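5.3 Grasp slip and the cable fault

We had expected the dish-racking task to be the gentle one in our set, the sort of thing you run in the afternoon while writing up the harder work, and we should admit that it gave us more trouble than the rest of the Wuisan tasks put together. Of the 1000 episodes run at the Utstead site, 213 ended in what our logs call a rim loss, meaning that the controller reported a closed grasp on the plate and then, partway through the lift, reported that nothing was held.

Our first thought was the plate itself. A raised rim gives the fingers very little to hold, and the approach has to come in over the edge at a fairly narrow angle (Figure 7). We spent a good part of December adjusting that angle, and I am afraid the effort taught us a great deal about plates and almost nothing about the fault.
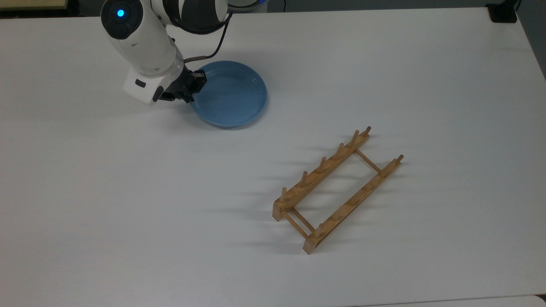
Figure 7. Gripper above the rim of the blue plate, with the wooden rack to the lower right. Photo: Florence Després / Nolovero.

It was only when we sorted the failures by arm posture, and stopped sorting them by plate position, that a pattern came up. Nearly all of the rim losses fell in episodes where the wrist had turned more than 15 degrees past its usual approach. At that point a cable running to the gripper was pulled tight, and the finger position signal dropped out for a moment. The controller, which had been written by us in a trusting mood, read the missing value as an open gripper and obligingly opened the fingers to begin again. In other words, many of these plates had been held quite well until we let go of them.

The remedy was modest. We gave the cable more slack at the wrist, limited the wrist turn during the lift, and changed the Akeck control layer so that a missing reading now holds the last commanded grip and stops the arm until an operator clears it. We repeated the whole set of 1000 episodes with these changes and saw 2 rim losses, both with a clean signal throughout, which we take to be ordinary slips of the fingers on the rim.

We would also ask readers who use our earlier logs to be careful with them. Any file saved before September 27, 2020 records a dropped signal and a true release under the same code, and we have found no dependable way of telling the two apart afterward. The newer files carry a separate code for each.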